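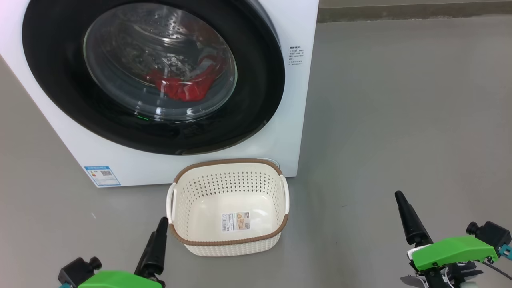 Anexo 1 - máquina de carga frontal, peça vermelha no tambor

Chamado 3576 - lavanderia Asevari, prédio Trendelcombe
Status: em aberto

Cobrança duplicada no app. Moradora do 286 pagou um ciclo, extrato mostra dois com o mesmo código. Pedi print, mandou.
14h20 - reiniciei o leitor de cartão, nada. Log do Iteseck dá erro 3366 (timeout na confirmaçao), o app tenta de novo e cobra outra vez.
15h05 - desativei a retentativa automatica. Teste com cartão da manutenção: uma cobrança só.
Estorno solicitado, cai até quinta. Falta ver os outros prédios - mesmo firmware.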